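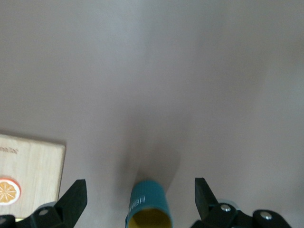
The Case for the Shared Mug

Windcombe Centre for Working Life
Opinion -- 2025-04-17

The Centre is often asked to comment on large questions of workplace design. It is asked far less often about mugs. This paper sets out the view that employers should provide them, that they should belong to everyone, and that the personal mug should be left at home.

The present arrangement at most sites is well known. Each member of staff brings a mug from home, keeps it on a desk or at the back of a cupboard, and regards it as private property. When people leave, the mugs stay. A cupboard clearance at our Domisach office last December produced 53 mugs for a staff considerably smaller than that, and a good many had no living owner in the building. Visitors, meanwhile, were given paper cups.

Objections to a common stock are usually put in terms of hygiene. They do not bear much weight. The same staff will eat from shared plates and drink from shared glasses without complaint. What is being defended is attachment, and attachment deserves a fair hearing. Kanokwan Luangrath, writing in our members' bulletin, argued that a mug is the last personal item left to people who no longer have a fixed desk. The point is a serious one. It would be better met by giving people a drawer.

A shared mug need not be a dull one. White catering china has done the cause great harm, as it looks institutional from the first day and shows every stain. A dark green outside with a yellowish inside is cheerful enough for any kitchen, and is the sort of thing a person might choose for themselves.

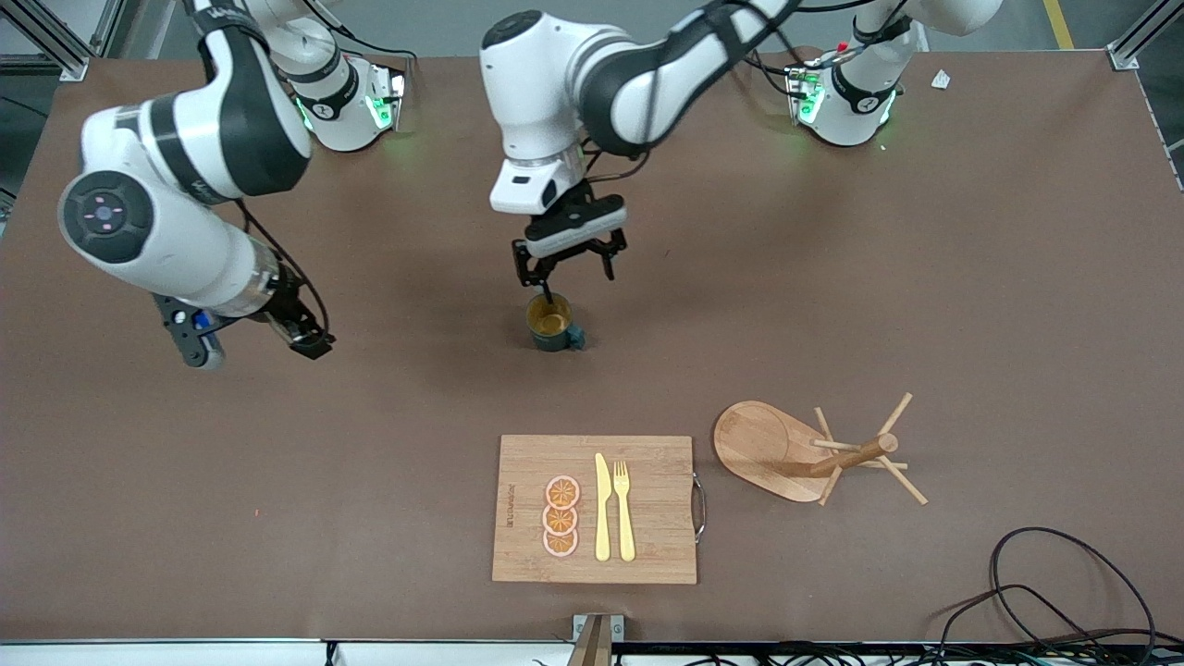
A green mug with a yellowish interior, with sliced orange on a bamboo board.

The board matters too. Where fruit is put out already cut, people stop at the table and talk to one another; where it is left whole in a bowl, they take a piece back to their screens. Our Iltov site began slicing oranges for the mid-morning break and has seen no reason to stop. The cost is small, although someone must wash the knife.

We therefore recommend that sites set aside up to 1000 pounds for kitchen stock -- mugs, boards and a decent knife -- and replace breakages once a year. Mugs should be of one pattern, so that none becomes a favourite. Existing personal mugs should be returned to their owners with 3 weeks' notice, and any left unclaimed should go to a charity shop.

Comments from member organisations are welcome and may be sent to the Windcombe office.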